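Wekulton – Qui sommes-nous

Wekulton est un cabinet de vérification des antécédents professionnels. Il intervient pour les employeurs dont les postes comportent une obligation de contrôle : sûreté, transport de fonds, accueil de mineurs, gardiennage de sites classés.
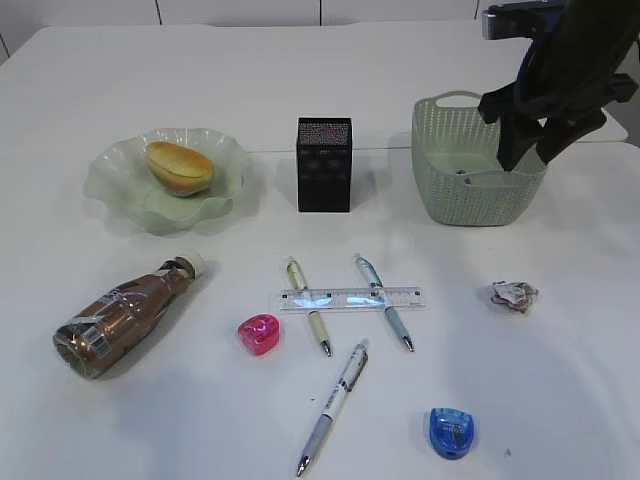

Rédaction : Lucinda Crenshaw, responsable conformité
Mis à jour le 15/9/21

Le cabinet emploie 20 analystes répartis sur deux sites. Chaque dossier est instruit par un analyste et relu par un second, qui n'a pas accès aux conclusions du premier avant d'avoir rendu les siennes. Les pièces portent sur l'identité, les diplômes, les emplois déclarés et, lorsque la loi l'autorise, l'extrait de casier remis par le candidat.

Aucune recherche n'est engagée sans information écrite de la personne concernée. Les réseaux sociaux personnels sont exclus du périmètre. 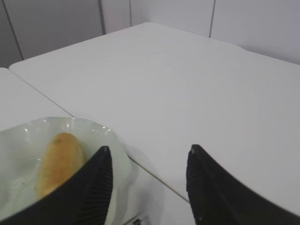
Organisation

Direction : Liviu Avram
Instruction des dossiers : Anika Baptiste
Systèmes et archivage : Ezekiel Park

Les dossiers sont traités dans l'application Plenex, hébergée en interne. Les accès sont journalisés. Les pièces sont détruites au terme du délai fixé au contrat ; seul le procès-verbal de clôture est conservé. 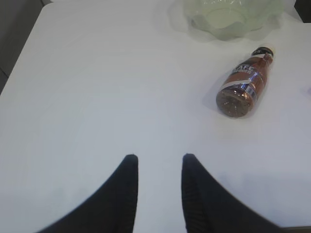 Réclamations

Tout candidat peut demander la communication ou la rectification de son dossier. La demande est adressée par courrier au service conformité, avec la référence figurant sur l'avis d'ouverture. La relecture est alors confiée à un analyste n'ayant pas participé à l'instruction.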